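Farina launches Nullum, a soil binder for people tired of watering gravel

Farina has today released Nullum, a liquid binder for stockpiles, yards and unsealed haul roads. It goes on through an ordinary water cart and sets into a thin crust that keeps fine material where it was put, a position fine material has never willingly held.

The product was tried out over the dry months at Wurnine quarry, where the usual answer to dust was a truck, a driver and a great deal of water that had left again by lunchtime. One stockpile of crushed rock was given two coats and then left alone. The truck was sent to do something else, and the driver is said to have adjusted well.

Nullum is mixed on site, one part binder to 28 parts water. Each 500-litre tank comes with a dosing chart printed large enough to read through a dirty windscreen – Farina has met windscreens before.
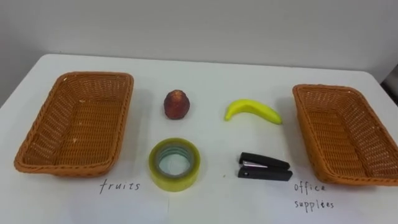
Will it stand up to traffic?
Light vehicles can use a treated surface once it has cured. Loaded trucks will wear through the crust sooner, so haul roads need a top-up coat and stockpiles need one only after they have been dug into.

The binder is sold through Virano, which also hires out spray bars to sites that don't own one, or that own one and can't find it. A 500-litre tank costs $1,049, delivery extra. Orders placed before the end of June include a site visit, during which someone from Farina will look at your dust and nod.

Data sheets and trial notes from Wurnine are available from Virano's trade counter, open from 7 am.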